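4.3 Anrechnung von Vorleistungen und Verlauf des ersten Studienjahres

Die zweite Forschungsfrage betraf den Zusammenhang zwischen angerechneten Leistungen aus der Schulzeit und der Belastung im ersten Studienjahr. Grundlage sind die Datensätze von 1.211 Studierenden, die sich an den beiden Hochschulen Berkmont und Caltgate eingeschrieben hatten und der Verknüpfung ihrer Prüfungsdaten mit dem Fragebogen zugestimmt haben. Personen, die das Studium vor Ablauf der ersten vier Wochen wieder aufgegeben hatten, sind darin nicht enthalten.

Die Anrechnungspraxis unterscheidet sich zwischen den Standorten deutlich. In Berkmont wird eine vor Studienbeginn abgelegte Prüfung automatisch gutgeschrieben, sofern das zugehörige Modul im Studienplan vorkommt. Caltgate verlangt dagegen einen Antrag bis Ende Juli, dem eine Inhaltsübersicht des Kurses beiliegen muss. Mehrere Befragte gaben an, die Frist nicht gekannt zu haben. In den Akten sind diese Fälle nicht von solchen zu trennen, in denen jemand auf die Anrechnung bewusst verzichtet hat — etwa um einen Grundlagenkurs noch einmal in Ruhe zu belegen. Für die Auswertung wurden beide Gruppen deshalb zusammengefasst.

Der Anteil der Studierenden mit mindestens einer angerechneten Leistung lag bei rund 19 Prozent. Wer Leistungen angerechnet bekam, belegte im ersten Semester im Mittel nicht weniger Veranstaltungen als die übrigen Studierenden. Die freigewordene Zeit wurde überwiegend mit Kursen aus höheren Semestern gefüllt. Dieser Befund weicht von der Annahme in Abschnitt 2 ab, wonach die Anrechnung vor allem zu einer Entlastung führt. Tierney hatte in ihrer Vorstudie auf diese Möglichkeit bereits hingewiesen, konnte sie aber mit den damals verfügbaren Daten nicht prüfen (Catríona Tierney, unveröffentlichtes Arbeitspapier).

Für die subjektive Belastung wurde die Kurzfassung der Clekley-Skala verwendet. Ein Zusammenhang mit der Anrechnung zeigt sich nur in Fächern mit streng aufeinander aufbauenden Modulen. Dort berichten Studierende, die den Einführungskurs übersprungen haben, in den ersten Wochen häufiger von Lücken, die im Folgekurs vorausgesetzt werden. Bis zum Ende des zweiten Semesters gleichen sich die Werte wieder an. In den übrigen Fächern bleibt der Unterschied in beiden Semestern klein und ist statistisch nicht abgesichert.

Die Wohnsituation wurde als Kontrollvariable aufgenommen. Unterschieden wurde zwischen Wohnheim, eigener oder geteilter Wohnung und dem Verbleib im Elternhaus. Wer zu Hause wohnte, hatte im Mittel längere Wege und gab seltener an, in einer festen Lerngruppe zu arbeiten; auf den Zusammenhang zwischen Anrechnung und Belastung hatte die Variable keinen Einfluss.

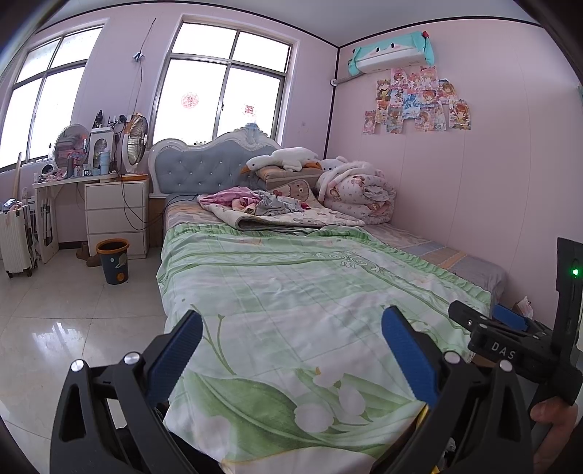
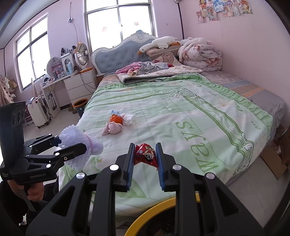 Abbildung 4: Bett mit gepolstertem, hellblauem Kopfteil in weißem, verziertem Rahmen, zwei Aufnahmen.

Zu beachten ist ferner, dass die Angaben zur Lernzeit auf Selbstauskünften beruhen. Ein Abgleich mit den Nutzungsdaten der Lernplattform Pfister war nur für Caltgate möglich. Dort lagen die selbst berichteten Stunden durchgehend über den protokollierten, was bei Lektüre und Übungen auf Papier zu erwarten ist. Die Rangfolge der Studierenden blieb weitgehend erhalten, sodass die Selbstauskünfte für Gruppenvergleiche verwendet wurden — nicht jedoch für Aussagen über den tatsächlichen Zeitaufwand. Für Berkmont fehlt eine solche Prüfung. Die Schätzungen in Abschnitt 4.4 werden daher für beide Standorte getrennt ausgewiesen.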